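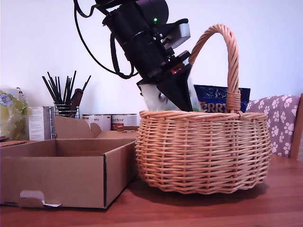
**4 de mayo de 2023 – cestas y bolsas**

Hoy toca la cesta redonda de mimbre, la del asa alta. La pesé vacía: 452 g. El borde grueso aguanta bien, pero la boca es estrecha para meter bolsas de aperitivos de pie, y si van más de tres el asa estorba por un lado.

Pendiente de las pruebas de febrero:

- Las bolsas blandas se escurren hacia el fondo. Probar con papel arrugado debajo, casi 70 g por cesta.
- Las brillantes, mejor detrás del asa, con el nombre hacia fuera.
- El mimbre raya la mesa. Pedir fieltro a Lirna.

Flurno quiere 40 cestas para la primera entrega y pregunta por el modelo cuadrado – no tengo muestra todavía. El de Londasano tiene el asa abatible, pero la base baila.

Mañana repito con la cesta llena y apunto el peso total. Falta revisar el trenzado de la unión del asa.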